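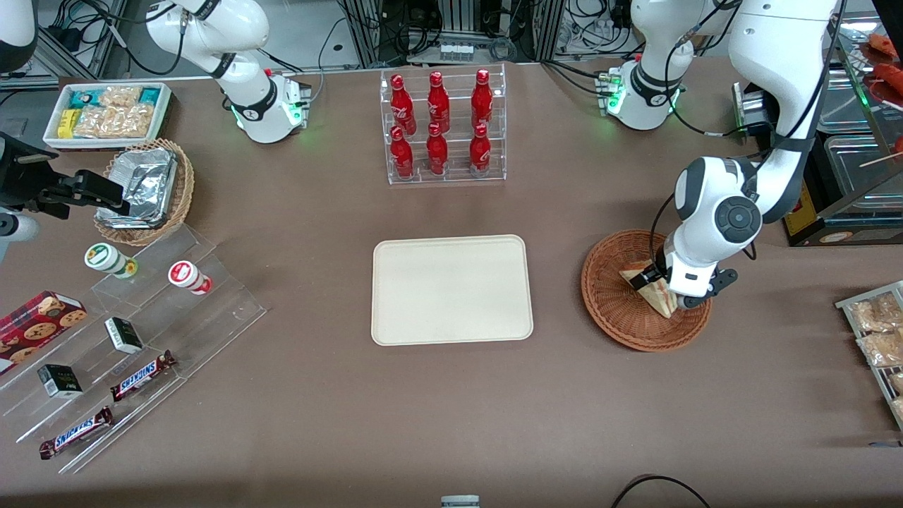 Snacks and drinks on the table, with the tray in the center.

4. Setting Up Your First Petition Drive

Welcome to the fun part! By now you have a Flultadon organizer account and your group has been approved (see section 3 if it hasn't). The steps in this section take you from a blank page to a live petition that your neighbors can sign on a phone, a laptop or a paper sheet.

4.1 Create the petition

1. Sign in and open the Campaigns tab.
2. Select New Petition. Pick Local for a city council or school board, or State for anything that goes to a legislature or state agency.
3. Type a title of no more than 85 characters. Short titles look great on phones – try reading yours out loud.
4. Under Addressed To, enter the office you want to reach. You can add several.
5. Write your request in the Main Text box. Say what you want changed, and by when.
6. Set a signature goal. New groups start at 200, and you can raise the goal at any time.
7. Select Save Draft.

Note: Drafts are visible to everyone with the Organizer role in your group. Members with the Helper role see a petition once it is live.

4.2 Add languages

We love this feature! If your community speaks more than one language, each signer can choose the one they read best.

1. Open your draft and select Languages.
2. Choose a language and paste in your translated title and text.
3. Ask a fluent speaker to check it, then mark it Reviewed.
4. Repeat for each language.

Caution: Editing the Main Text clears the Reviewed mark on every translation. Finish your wording first.

4.3 Print paper sheets

1. Select Print Sheets. Each sheet has 25 signature lines and a code in the top corner.
2. Print at full size, with "fit to page" turned off.
3. After your event, scan the sheets with the Skinano app and check any lines marked in yellow.

Caution: Do not write over the corner code. A sheet with a damaged code has to be typed in by hand (form 319, in the Help menu).

4.4 Go live

1. Select Preview and read everything one more time.
2. Select Publish.
3. Copy your link and share it far and wide!

Note: Groups that moved over from Predalitz keep their old links, and signatures collected there appear in the total after the first sync.

Section last updated 07/01/2020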